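To: ulex-users
Date: August 12, 2026
Subject: Re: [ulex-users] grasp labels flipping on thin things, 0.6 branch

Replying inline, and then at more length than anyone asked for.

> We moved to the 0.6 branch last month and the auto-labeler has gone
> strange on anything thin. Cable, ribbon, shoelace. It marks a grasp,
> drops it six ticks later, marks it again, and so on until the end of
> the episode. One file came out with 30 separate grasps and I promise
> you the operator made one. Rigid objects are fine. We are running the
> stock Konen driver and have not touched any thresholds.

The thresholds are the problem, and I'm sorry to say I'm the one who picked them. The labeler decides "closed on something" by looking at the gap between the fingers and asking whether it stopped short of fully shut. For a mug or a block the gap stops well short and everybody is happy. A strap between two ridged pads stops a hair short. The old branch hid this by smoothing the width signal so hard that you could have driven a truck through it. In February I took the smoothing out, on the grounds that it was ugly and added lag. It was ugly and it did add lag. It was also holding up the roof.

> Is there a setting for this or do we need to write our own labeler?

Please don't write your own labeler. There are four of them in circulation already and three are mine.

Two settings matter. The first is close_margin, in the labeler section of the config. It's a fraction of full travel, and the default is too big for thin goods. Make it smaller until your strap registers, then stop, or you'll start getting grasps on air. The second is release_hold, which says how many ticks the fingers have to be open before the labeler will believe in a release. It defaults to 1, a number I can only assume I typed while looking for the real one. Set it to 6 and most of the flicker goes away. If your releases are very quick (toss and go) try 4.

Worth checking before you touch either: run the zero-width calibration again with the pads on. The Konen driver stores the shut position from whenever you last calibrated, and if that was before you fitted pads, "fully shut" is a place your fingers can't reach any more. Everything then looks like a grasp, including nothing. The driver won't warn you. I've asked for a warning and have been told it's on the list.

> Also, the perception side says there is no object in the fingers when
> there plainly is. Related?

Different bug, same afternoon of suffering. The Vass mask model was fed mostly rigid things on tidy tables. Give it a black strap in a black gripper and it files the strap under gripper, then reports the hand as empty. I can't blame it much. I've scrubbed through episodes by eye and done the same.

I pulled a test set together to see how bad it is: 674 episodes, small household stuff, all hand-held collection, labeled by hand so there's something to argue with. On the 0.6 defaults the labeler agreed with the hand labels on 554 of them. Nearly all of the rest are straps, loops and elastic. I haven't rerun the full set with the new settings yet because the workstation is busy with a Dreseneo planning job that claims it will finish soon and has been claiming so since I got in.

A typical troublemaker, from one of the home episodes:

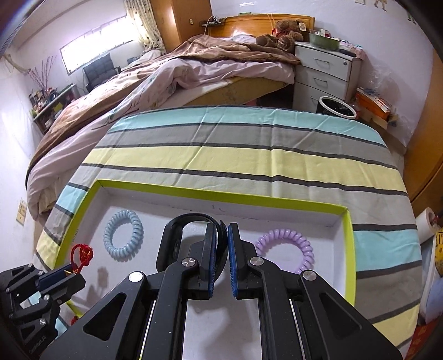 Black looped strap between the blue pads, with two spiral hair ties in the box.

The fingers are nearly closed, so by width alone the labeler is on the fence, and one tick of noise tips it either way. The mask model sees a black loop up against a black finger and goes home early. Meanwhile it scores both hair ties with great confidence, being light blue and lavender on a white floor, and the planner concludes that the object of interest must be one of those. Three modules, each behaving sensibly, and between them they've lost the strap.

What I'd like to do for the next point release:

1. Change the release_hold default to 6. This will shift release times a little late on old data if you relabel. If you've trained on the old labels, don't relabel half a dataset and mix them. I mention it because I did.

2. Let the labeler take a vote from the mask model but never a veto. Right now, if Vass says the hand is empty, the grasp is dropped no matter what the width says. That made sense when I trusted it more.

3. Write out the raw width next to the label, always. At present it's only saved in debug mode, so the people who need it find out after they've collected everything.

4. Draw width, label and mask score on one time axis in the episode viewer. The code exists on a side branch and works if you don't resize the window.

I'm not planning to bring the smoothing back. If you want it, width_filter still takes the old value and will grumble at you in the log.

For the original poster: could you send one bad episode with debug on, plus your calibration file? One is plenty. The last time I asked for "a few" I received an entire drive. If the shut position in the calibration file is older than your pads, you can save us both the trouble and start there.

Objections to item 2 especially welcome. I know a couple of you depend on the veto for bin clearing, where the width reading is junk anyway, and I could leave it behind a flag. I would prefer not to add another flag. The config file has a table of contents now.

—
ulex-users mailing list
Replies go to the whole list. Trim your quotes.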